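Thread on limescale and cold drink dispensers, because the same three questions keep coming in and I would like somewhere to point people. Hard water areas mainly. If your water is soft you can skip most of it.

1/ Hardness is given in several units and suppliers don't agree on which to print. Mine gives milligrams of calcium carbonate per litre. Others give degrees Clark or German degrees. One degree Clark is 14 milligrams per litre, near enough for kitchen use. Check the unit before you compare two figures.

2/ Scale forms fastest when hard water is heated, which is why the kettle goes first. Cold vessels get it too, by evaporation. A drop left on the end of a tap dries, leaves its minerals, and the next drop dries on top of it. So in a cold dispenser the deposit sits at the outlet and on the outside, and the body of the tank stays fairly clean.

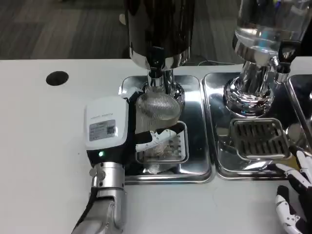
Vol. 3, No. 14

3/ The number is from the old Flarthorpe water notes, which I used to send round as a sheet. Several of you still file these by issue so I have kept the count going. The text below replaces what the sheet said on taps.

4/ Most gravity dispensers use a lever tap with a silicone seat. Lift or push the lever, the seat comes off the opening, liquid runs out. There is no pump and no pressure beyond the height of liquid in the tank. Flow drops as the tank empties. People report this as a blockage. Refill the tank and see if it comes back before you take anything apart.

5/ If it doesn't come back, the usual places to look are the seat, then the bore of the tap, then the vent in the lid. A sealed lid with a blocked vent will slow the flow to a dribble and then to a glugging noise. Loosen the lid. If the flow picks up at once, the tap was never at fault.

6/ Seat next. Empty the tank, unscrew the nut from the inside, draw the tap out forwards. Keep the washers in order. On the Karel taps there are two, one each side of the tank wall, and they are not the same thickness. I have seen them swapped more often than I have seen them worn. 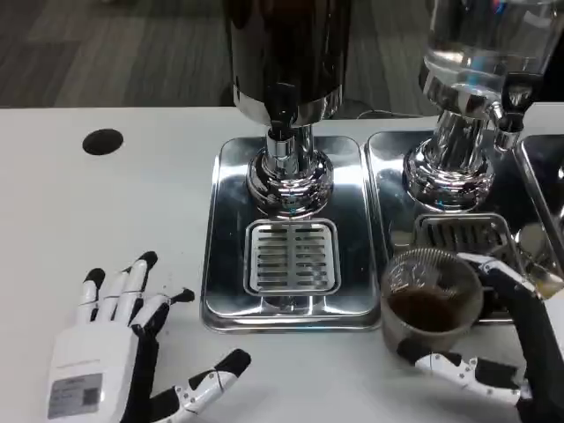
7/ With the tap out, soak it in citric acid solution, 35 grams to the litre, warm water, not boiling. Citric acid in very hot hard water can drop out calcium citrate, which is harder to shift than what you started with. Half an hour is usually enough. Brush the bore with a bottle brush of the narrow kind sold for straws.

8/ Vinegar works. It is slower and the smell stays in silicone for days. If the next thing in the tank is orange juice you may not notice. If it is water you will.

9/ Do not leave chromed parts in acid overnight. Chrome plating is thin and the acid gets in wherever there is a pinhole. You will see dull patches first, then flaking. Wipe chrome with a damp cloth and a little of the same solution, rinse, dry. Stainless steel will put up with more, but rinse that as well.

10/ No bleach after acid. Rinse fully in between if you sanitise, and use whatever the sanitiser label says for contact time. Acid and bleach together give off chlorine gas. This applies to small amounts in a small sink.

11/ Refitting. Washers back in order, nut finger tight, then a quarter turn. Any further and the washer squeezes out sideways and you get a weep that no amount of tightening will cure. Fill with plain water and leave it on a dry paper towel for an hour before trusting it.

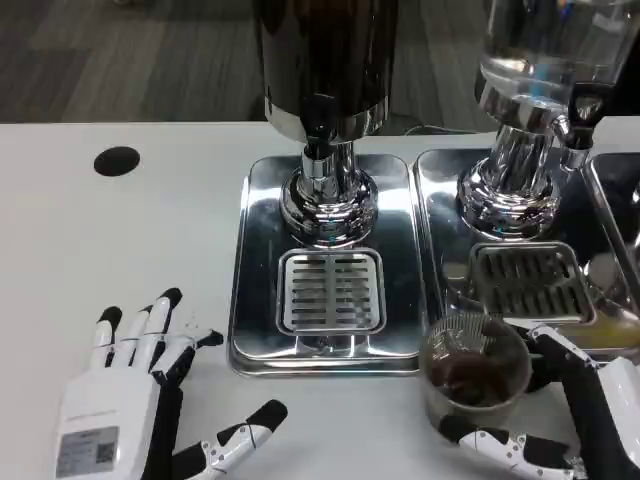

Kiprono Kashindye replied that a quarter turn is too much on the older Agbenyega tanks, where the wall is thin and will craze around the hole. He stops at finger tight and accepts the odd drip.

12/ Fair point, and I have changed my own copy. For thin-walled tanks: finger tight, test, then go up by very small amounts only if it weeps.

13/ On filters. A jug filter reduces hardness for as long as the resin lasts, and the resin lasts less time the harder the water is. The month printed on the box assumes something in the middle. I tested one cartridge from new. Water going in read 58 on my strips' scale for the first fortnight's supply, and the output was clearly lower until the second week of December, when it crept back up. Strips are coarse. I would not quote the result to anyone, but I would change cartridges sooner than the box says.

14/ Colleen Cloutier asked whether filtered water stops scale altogether. It doesn't. It slows it. Juice and squash also leave a film of their own, mostly sugar and pulp, and acid does little to that. Use washing-up liquid and warm water first, then acid. In the other order the film shields the scale and you waste the solution.

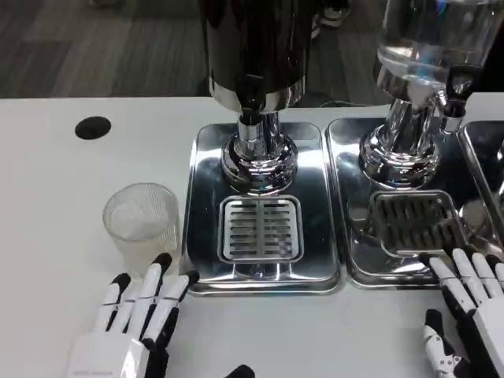

Pedestal dispenser on steel drip tray.

15/ Drip trays need emptying daily. Standing liquid in a tray evaporates the same way as the drop on the tap, over a larger area, and the ring it leaves is the same material. Same solution, soft cloth, no scourers on a polished finish.

16/ Spare seats: measure the outside diameter and the thickness with callipers before ordering. Names on listings are unreliable. Mamance list theirs by thread size, which tells you about the nut and nothing about the seat.

17/ Descaling coffee machines is a separate job with pumps and boilers in it. I will do that one after the new year.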